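Spent the afternoon clearing the white table in the workroom at Skemholm. It had turned into the place where everything small ends up. Posting as I go.

The blue blocks are the worst for it. They get left on the table, then they get left on the floor, then I step on one.

They have a place now. It's the light gray bin with the rounded corners, and it stays on the right side of the table.

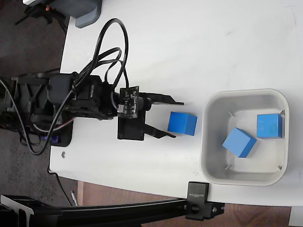 The bin came from the Hivska store in Skolville. I went in for shelf brackets and came out with that and a pack of hooks. 14 hooks in the pack. I've used two.

I wanted something low enough that you can see what's in it without getting up. I tried a deep box with a lid in March and went right back to leaving things out. 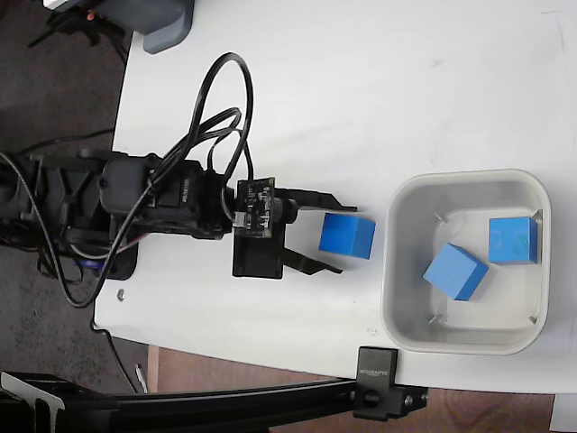

Next on the list is the shelf behind the door. It's 14 inches deep, and I have a bad habit of pushing things to the back and buying them again.

Someone asked about the table. It's secondhand, from Farouk, the used office furniture place. I like the white top. Blue shows up on it from across the room, so I can tell what still needs to be put away.

It does show every mark. I wipe it down with dish soap and water and dry it with an old towel. No spray.
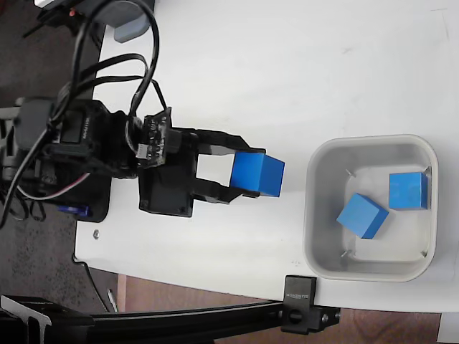

The rule for now is blocks in the bin before the lights go off. If the bin fills up, something gets given away. I'm not buying a second bin.

Paper is tomorrow's job. There's a box with 400 loose sheets of instructions in it, and I don't own half the stuff they're for anymore.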